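Clivero white basin, the deep one
Reviewed by Glykeria Economou, 10th January

Bought this to replace a scratched up old steel thing. Had it since August so enough time to have an opinion. Short version, good basin, annoying delivery.

Glossy inside, white, curved walls. No square corners for gunk to sit in, that was the whole reason I picked it over the Kasprzak, which has them. Wipe and done. I use dish soap and a soft cloth, never the scratchy side of the sponge. My sister in law Styliani did hers with scouring powder and it went dull in 3 weeks so dont.

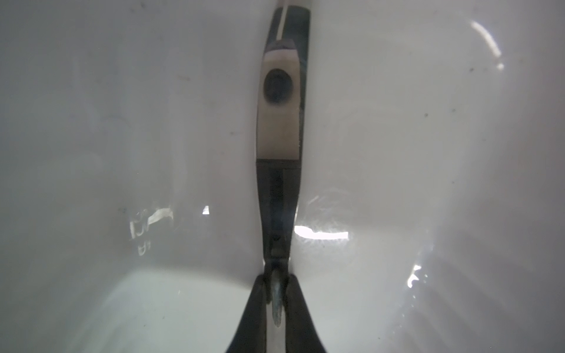

Coffee comes off if you get to it the same day. Beet juice took two goes and some baking soda. Tea I left over a long weekend, my fault, and there's still a faint ring if the light hits it right. Shows every crumb too, it's white, what did I expect.

Depth is great for big pots. Less great for my back, I'm tall. Try leaning over one in the store before you order.

Delivery to Wiltetstead was a mess. First one came chipped on the rim, they swapped it but I waited 7 days and had to call twice. Second one fine, packed much beter.

Paid 400 with the drain parts. Bit steep. Would buy again if it was 100 less, probably would anyway.

4 stars. One off for the delivery and the tea ring.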